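Tallside Home Internet – Customer Support
Ticket 2693
Status: Open – waiting on customer
Subject: Connection drops every evening, upstairs only

Customer wrote:

Hello again, and thank you for getting back to me so quickly. I did everything on your list, and I'm going to write it all down in order, so please forgive the length. My last internet company closed my ticket twice for "insufficient detail" and I have been a thorough person ever since!

To recap for whoever picks this up: the connection is fine all day, then a little after 7 in the evening the upstairs rooms lose it. The little fan symbol on the laptop stays full, but pages won't load. It comes back by itself, sometimes in a minute or two, sometimes not until I've given up and gone to bed with a book. Downstairs keeps working the whole time. The router is the Druvitz one you sent in June, and upstairs we have the Sivport extender, which we bought ourselves.

Step 1, restart everything. Done. Router off, extender off, waited, router on first, then the extender. The evening after that was perfect and I nearly wrote to tell you it was solved. The next evening it dropped twice before dinner was cleared away.

Step 2, move the extender. It used to live on the floor behind the linen cupboard, and I can see now that was a silly spot for it. It's on the landing shelf these days, with nothing in front of it. The light went from orange to green, so I suppose that's better, but the evening drops carried on just the same.

Step 3, speed test from upstairs, once while working and once during a drop. The good one came out at 17 down. During the drop the test wouldn't start at all.

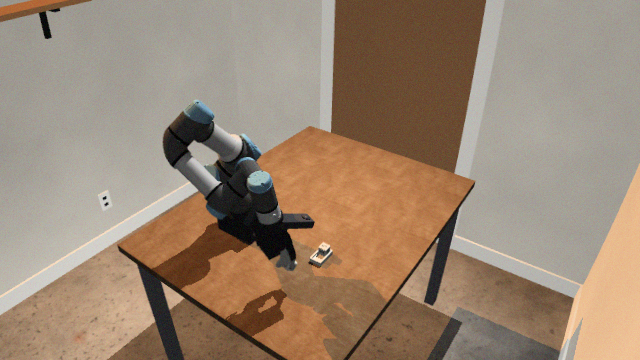
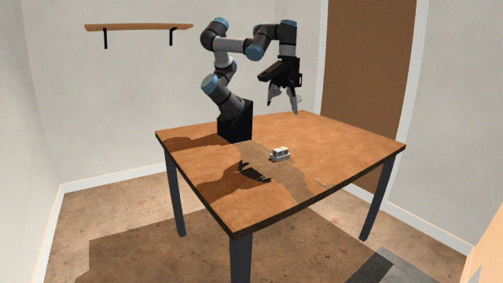
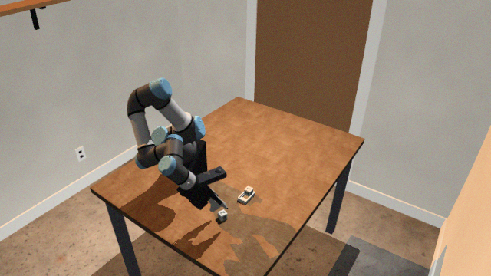
Step 4, the log from the router page. I found it after some hunting (it's under Advanced, then System, then a tab I had taken for a heading). I copied out the part from last night, leaving off the long strings of letters:

19:04 extender connected, channel 11
19:12 channel change, 11 to 1
19:12 extender disconnected
19:15 extender connected, channel 1
19:41 channel change, 1 to 6
19:41 extender disconnected
19:52 extender connected, channel 6

Now, I'm no expert, but it does look to me as if the router changes channel and the extender gets left behind for a while. Would that be why downstairs never notices? My neighbors all get home at that time of day, and when I look at the list of networks there are a great many more of them in the evening than in the morning.

I haven't touched the channel setting yet – I saw it says "Auto" and there's a warning next to it, so I thought I'd better ask first. I'm happy to change it if you tell me what to change it to.

Thank you for being so patient with me. The person I spoke to on the phone was very kind too.

Tallside support replied:

Thank you for such a careful write-up, it saved us a good deal of back and forth. I think you've read that log correctly. The router is set to look for a quieter channel, and your extender is slow to follow it.

Please try the following:

1. On the router page, go to Advanced, then Wireless, and change Channel from Auto to 1. The warning is only there to say your devices will disconnect briefly.
2. Save, and wait for the router light to go steady.
3. Unplug the extender, count to 10, and plug it back in on the landing shelf.
4. Leave everything alone for three evenings, even if it's tempting to fiddle.

If there is still a drop, copy out the log again just as you did here. The extender may also need newer software, and I can walk you through checking that next. I'll keep the ticket open in the meantime.

Customer wrote:

Changed it this afternoon and the extender came back green. First evening so far so good, it's 8:30 and I'm writing this from upstairs. Two more to go.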